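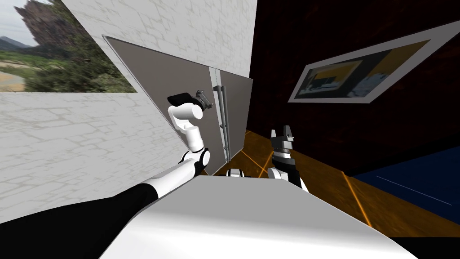 Figure 3. Rendered view: left gripper raised beside a vertical cabinet handle.

4. Noise and vibration in the galley and lower saloon

4.1 Boat and route

All runs were made on the Medesia, a 65-foot motor yacht with twin diesels on shafts, built by the Stenudari yard. Solid hull, cored deck and house. The galley sits down and forward of the saloon, one bulkhead away from the engine room on the port side, so it gets the worst of it. Owner's cabin is aft and is covered in Section 5. We ran out of Kettle in October, down the channel to the outer mark and back, the same leg each time. Water was flat for most of the runs. Two runs with a chop on the beam were kept for the comparison in 4.4 but are left out of the averages.

Fuel and water were topped up before each run. Tender on the swim platform throughout. Crew stayed on the flybridge apart from whoever was reading the meter, and the generator was off unless noted.

4.2 Measurement

Sound was taken at ear height, standing and seated, with the meter on a short tripod. Vibration was taken with single-axis pickups glued to the galley sole, the countertop and the saloon bulkhead. Everything went into Indix at one rate and was cut into 30-second windows afterwards. Windows with a door opening or someone walking through were thrown out by hand. This is slow work and we would not do it the same way again - a door switch wired to the logger would have saved most of it.

The pickups on the counter came loose once, on the second outbound leg. That leg was repeated in full. The saloon pickup stayed put the whole time and can be treated as the reference.

4.3 Results at idle and low speed

At 700 rpm, in gear, the galley is louder than we expected. Most of the energy is low and you feel it in the sole before you hear it. Locker doors buzz. Loose plates in the drawers buzz too and these were taken ashore after the first morning, so the early readings are a little high and have been flagged in the table.

At 8 knots the low-end peak moves up and gets narrower, and the counter follows it closely. The bulkhead does not. We take this to mean that the path into the counter is through the sole and the cabinet bases, with not much coming through the bulkhead itself. The yard had put all of its insulation on the bulkhead. A fair amount of weight, for very little in the way of quiet at this speed.

Seated readings in the saloon were lower than standing ones at every setting below planing. Probably the cushions. We did not test with the cushions out, which was an oversight.

4.4 Results on plane

Once the boat is up and running the picture changes. Engine noise stops being the main thing and the water along the chine takes over, mostly foward of the saloon steps. The galley and the saloon come closer together and the seated/standing difference all but dissapears. Trim tabs matter here. Half down was the quietest setting in flat water, full down was worse than none at all.

With the chop on the beam the averages barely move but the peaks are much higher, slap under the forward berth mainly. Averages on their own are a poor guide to comfort for this reason, and a buyer on a sea trial should be told the peak level along with the mean. Yards in general quote one number at one speed.

4.5 Changes tried

Three things, in order. Soft mounts under the cabinet bases - clear gain at idle, small gain at 8 knots, nothing on plane. Felt pads behind the locker doors, which stopped the buzz and cost almost nothing. A heavier mat on the galley sole, which helped but lifted at the corners and would need to be bonded down for real use.

Soft mounts and pads were left in for all later runs, including those in Section 5. Generator-on readings are in the appendix, same layout as the main table. The hatch seal over the port engine was found to be pinched at one corner after the last run and we can't say how long it had been like that.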